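3.2 Slender flexible items on the work surface

The household inventory at Cavstead lists 380 small items kept in drawers and boxes without a fixed place. Of these, the present section treats only closed bands and coiled cords. Both groups change outline each time they are set down, so that a stored shape cannot serve as a means of naming them. Bands were laid on a bare wooden table, and their outline was noted before sorting. A band of dark teal-green colour may show as one line over part of its course and as two parallel strands elsewhere (Figure 4a).
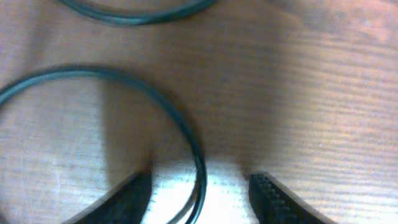
3.3 Coiled cords

Cords differ from bands in having two ends, and the ends carry most of the information needed for sorting. Following Tanner and Lanz, we class a bundle as loose when bare table or a second strand can be seen between neighbouring turns, and as tight otherwise. Mixed bundles, in which cords of different colours run together, form a class of their own. Figure 4b gives a case with black and white cords looped into an irregular oval, with plug ends standing out beyond the loops.
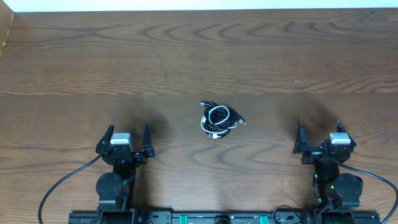 Sorters at Woltudow were given 20 bundles each and 10 minutes to assign them. Agreement was high for single cords and fell for mixed bundles, chiefly where an end lay under the outer turns. Lanz proposed that such bundles be opened before they are classed. We did not adopt this, as opening a bundle destroys the outline that the Skarkness scheme records. Tied bundles were left out of the count and are treated in Section 3.5.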